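Small Kitchens / People

Cooking for one on a countertop the size of a door
By Delali Alhassan
April
Last updated: April, 4:10 p.m.

Tươi Chu has not owned a full-size oven for six years. She gave up the last one when she moved to Fornwood, into a studio above a tile shop on Gilbert Street, and she says she has missed it twice.

"Once was a turkey," she said. "The other time I wanted to make two sheets of cookies at once for a neighbor. I made one sheet, and then I made the other one."

Chu, who worked in school cafeterias before she retired, now teaches a short course on cooking with small appliances at the Trusel branch library. The course runs four evenings and is free. Most of the people who sign up have just moved into a smaller place, or have a landlord who will not fix the range. A few are students.

The first evening has no cooking in it. Chu asks everyone to write down what they ate over the past three days and what they used to make it. She then goes through the lists and crosses out appliances.

"People come in thinking they need five machines," she said. "Then you look at the list and it's toast, eggs, reheated pasta, toast. One thing with a door and one burner will do all of that."

The thing with a door, for Chu, is a toaster oven. Her own is a secondhand Temon that she bought for $30. She uses it every day, usually before seven in the morning and again at supper. She does not think the brand matters much. She looks for a door that closes flat and a crumb tray that comes out from the front.

She is stricter about where it goes. Her students are told to leave open space on both sides and above, and to keep paper towels and bread bags off the top. She also wants it on its own wall outlet. An extension cord, she said, is how you get a hot plug and a bad evening.

"Read the label on the back," she said. "If it says 1500 watts, you're not running the kettle on that same circuit. I tell them that the first night and I tell them again the last night."

Her recipes are plain. The class makes baked potatoes, chicken thighs, a pan of roasted carrots and a fruit crisp for one. The oven temperature is never higher than 425, and she has people check early because the heating elements sit so close to the food. Anything with sugar on top gets a piece of foil for the second half of the time.

The crisp is the recipe that former students write to her about. It takes a cup of cut fruit, a spoonful of flour, a spoonful of sugar and a topping of oats and butter rubbed together by hand. Chu bakes it in a small dish at 350 for 25 minutes. She has made it with apples, peaches, plums and, one winter, a can of pears. 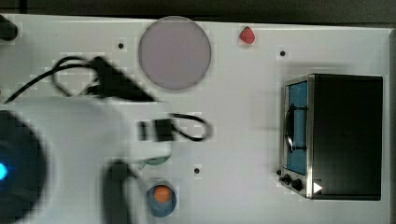 Setting up the counter takes most of the second evening, and Chu is particular about it. She has people put the oven down first and work out everything else from there. Her usual order puts the oven at the right, with its door facing left, toward the space where the food will land. A large round plate goes on that side, far enough away that the door can come open without touching it. Even a single strawberry has somewhere to be, up between the plate and the oven, near the table's edge. Left-handed students can turn the whole thing around.

"You want to know where the hot pan is going before you pick it up," Chu said. "In a big kitchen you can walk around with it for a second. In mine there's the sink and there's the bed."

She keeps a folded dish towel and two oven mitts on a hook by the window. Cutting boards stand on end next to the sink. Her one drawer holds a knife, a peeler, measuring spoons and a pair of tongs, which she prefers to a spatula for almost everything – eggs are the exception.

Asked what she would buy if she had more room, Chu thought for a while and said a chair. She has two, and one of them wobbles.

The library has asked her to add a fifth evening on freezing and reheating. She has agreed, provided she can have the room with the window that opens. The last time the class made garlic bread, she said, the people in the reading room complained, and then three of them signed up.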